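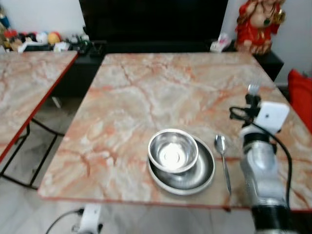 Cloltuvow arm holding a fork over a marble-patterned table, with steel plate, bowl and spoon.

Cloltuvow is a home-built robot arm for table setting and clearing, designed by Kumaresan Gowda with later work by Emiko Furukawa. Built mostly in a living room, partly at the Grewal shared workshop in Mernlow. Single arm, one gripper. Plans are free to copy. The name covers both the arm and the software, which causes some confusion on the parts list (see Versions).

Background

Gowda began the project in December after giving up on a wheeled cart that was meant to carry dishes to the kitchen. The cart's motors and power supply were kept, the rest went for scrap. First arm was made from pipe and a lamp hinge and could lift an empty cup. It sagged badly. Furukawa, a member at Grewal, offered time on the workshop lathe and redrew the elbow joint. Most of the present arm dates from that redraw.

Construction

The lower arm is a silver cylinder with a black band at the base, leading up to a rounded joint. A white box sits at the top, next to a black gripper. Cable runs down the outside of the arm in a loop. Routing it inside was tried twice and dropped, the wire wore through at the elbow both times.

Gripper fingers are printed, with strips of rubber glued to the inner faces. Glue needs a full night. Early fingers were flat and let round handles roll, so the later ones have a shallow groove. Spare fingers are kept printed ahead, as they crack at the screw hole.

Parts cost for the first complete arm was $873, not counting the lathe time or the cart motors. A second builder using all new parts should expect more.

Software

Runs on an old laptop. Motions are taught by hand: the builder moves the arm through the task, the program records it, and a set of recordings is used to train the controller. Gowda's first set had 300 recordings, nearly all of them with a spoon. Performance on forks was poor, and the set was later grown to 1,846 with forks, bowls and small plates mixed in. The recordings are not published. The program that makes them is.

Speed is capped in software at 60 millimeters per second. The cap can be changed in the settings file but the build notes ask people to leave it alone untill the stop button is wired and tested.

Working with steel tableware

Most of the notes written by users deal with steel. Polished bowls throw back bright spots from room lights, and depth readings over them are not to be trusted. Usual fix is to move the lamp, or aim for the rim and ignore the inside. Patterned tabletops are a second problem. Veined marble prints can hide a thin handle, and a seam between panels may be read as the edge of somthing. Furukawa's version adds a step that records the bare table first and compares.

Forks are picked up by the handle, tines away from the gripper. Picking by the tines works on paper, bends cheap forks in practice.

Versions

Cloltuvow 1: pipe arm, no longer supported. Drawings still around.

Cloltuvow 2: lathe-turned elbow, grooved fingers. The one most people build. Software release of the same number came later and also runs on version 1 arms, hence the mixup in the parts list.

Pusudard: a branch by Furukawa with a shorter forearm for small tables. Shares the gripper and the base plate. Elbow bolts are a different size and are not interchangable.

Known problems

Base creeps on smooth tabletops unless clamped. Gripper motor gets hot if left closed on an object. Startup fails when the arm is powered before the laptop, restart in the other order. Left-handed build has been asked for several times, no drawings yet.

See also

Grewal workshop
Pusudard
Teaching by demonstration

Page last changed Wednesday, January 22, 2020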